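FOR IMMEDIATE RELEASE
September 9, 2025

Wirudance Workshop Opens Its Two-Armed Home Robot Build to the Neighborhood

The members of Wirudance, the shared workshop on Culler Street, are very pleased to say that the two-armed robot many of you have been asking after is ready for company. Starting this fall, anyone who would like to learn how a machine like this goes together is welcome to come and work on one with us — no engineering background needed, and no membership either for your first session.

The project goes by the name Hurketel, and it began as a conversation over a bench vise between Ambros Schwaiger, a retired elevator mechanic, and Lev Savchuk, who teaches night classes in electronics and has been a member of the shop for as long as most of us can remember. Ambros wanted something that could help a person with stiff hands manage the fiddly little jobs around the house. Lev wanted an excuse to build a pair of arms. They have been at it ever since, with a good deal of help from the rest of the shop and more cups of coffee than is probably wise.

"We started with wooden blocks, the way everybody does, and blocks are fine," said Schwaiger. "But I don't have blocks at home. I have keys and pill bottles and mail. So I told Lev, let's work on what's in my pockets."

Keys have become the favorite exercise in the build. They lie flat, they slide around on their ring, and they give the fingers very little to get hold of. The arms come at them from opposite sides, one for the ring end and one for the far end, and the person at the controls has to think about both hands together. A plain folding table does nicely as a work surface, and we have tried to keep everything else at that level too, so that the whole setup can live in an ordinary room next to ordinary furniture.

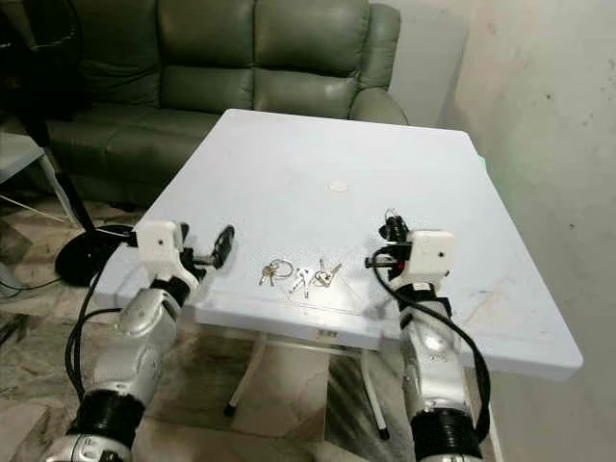

What the sessions will cover

Each group will take up to 10 people through the build over several evenings. We begin with the joints and the forearms, go on to mounting the grippers and routing the cables (Lev has strong feelings about cable slack, and you will hear them), and then spend the remaining time driving the arms by hand and saving those runs so they can be played back and compared. Our notes so far fill 40 pages, and every participant gets a printed copy to keep and scribble in.

"A cable that's too short will stop an arm dead, and one that's too long will catch on the furniture," said Savchuk. "I've made both mistakes, some of them on the same evening. I would love for people to come and make them here, with friends, before they try it in their own living room."

The first group is open to adults and to teenagers who come along with one. A second group will follow in December if there is enough interest. The fee is $20 per person for the full set of sessions and covers the notes and the use of shop tools. The rest of the cost has been met by a $1,000 gift from Kovalchuk Hardware, our good neighbors across the street, to whom we are very grateful — they have also put up with a great many questions about screws.

To sign up, stop by the front desk during open shop hours and ask for the Hurketel sheet. Please wear closed shoes and tie back long hair. If you have a small household object that gives you trouble, bring it along and we will be glad to try the arms on it.

About Wirudance

Wirudance is a member-run shared workshop with areas for wood, metal, sewing and electronics. Visitors are always welcome during open hours.

Press contact: Lev Savchuk, Wirudance front desk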